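# The knot on the bag

In the town where I grew up, the woman at the vegetable stand tied every bag before she gave it to you. Two handles, one knot, very fast. If you wanted to look at your tomatoes, you had to go home and fight with the plastic.

When I moved to Bretholm I saw that people here don't tie. They carry the bag open and the oranges roll out on the bus. I want to write in favor of the knot, and also in favor of the small shops that still make it.

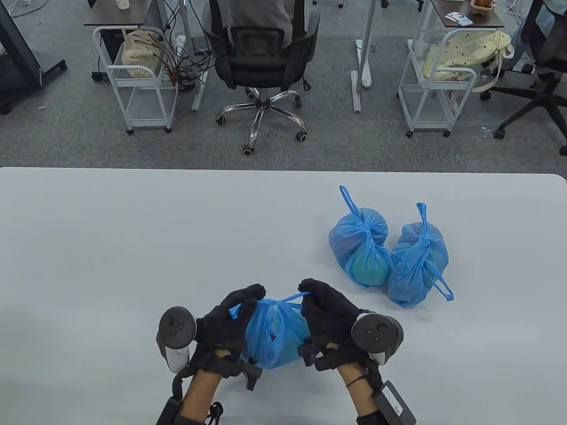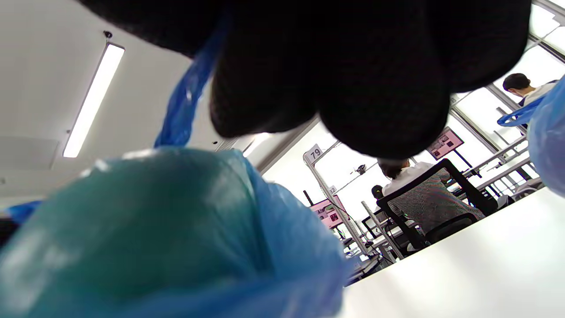 *Blue plastic bags, the thin kind.*

Last March our city started to charge five cents for a thin bag. I am not against it. I have seen the trees by the Ellery canal in winter, with torn plastic in the branches where the leaves should be. A person who says this is no problem has not walked there.

But I don't agree with how the rule was explained to us. The posters showed the thin bag as something you use for 4 minutes and throw away. In my building this is not true. My neighbor Funmilayo Akinola keeps hers in a drawer, each one folded in a small triangle. She had 60 of them when we helped her move to the second floor. One bag carries bread, then it carries shoes, then it goes in the bathroom bin. My mother did the same. I think many families did, and they did not learn it from a poster.

The store Kuriner, by the train station, now sells a strong cotton bag with a nice drawing of a pear. I own five of these, and I am a little ashamed, because I bought each one after I forgot the others at home. A cotton bag has to be used very many times before it is better than the thin one, so the people at home with a full closet of them should maybe be quiet for a while. I include myself.

What I would like is more modest. Let the shops charge, and let them also take back clean bags in a box by the door. The grocer on Tirgate Street did this for years without any rule. You could take one if you needed it. When the new rule came, an inspector told him that a free bag is a free bag, even if it is used, and he removed the box. I think this was a mistake and it can be corrected with one sentence in the text of the rule.

I wrote this to the city and I got a polite answer that my opinion was noted. It is possible that 50 people wrote the same thing and all of them were noted.

In the meantime I tie my bags. Funmilayo showed me how to do it loosely, with the ends pulled only halfway, so the knot opens later and the bag can go back in the drawer.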